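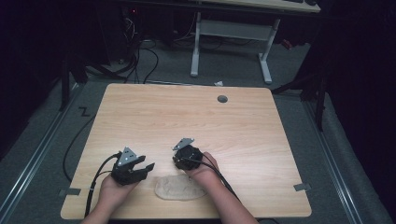
Photo: Zercombe course archive

Notes for unit 7, updated November 21, 2025

OK, so today we're reviewing a product, the Donden hand-held gripper pair. You hold one in each hand, do a chore, and the recording becomes teaching material for a robot arm. I had it on loan for 9 days and I mostly liked it!

Cloth is where I'd start you off. It wrinkles, it slides, and it's hard to pick up flat off a table (try pinching a napkin without bunching it — annoying, right?). My advice is to come in low, close slowly, and let the other hand wait nearby until you need it.

My gripes: the cables. Each gripper has one running back along your arm, and I kept planning my reach with them in mind. The manual is thin too, 11 pages, and calibration gets half of one.

Donden wants 400 a month for the pair, support included. Tuhumury rents a similar set but you do your own setup. Before January, read the Tuhumury terms and write me a page on which you'd pick for a small lab, and why.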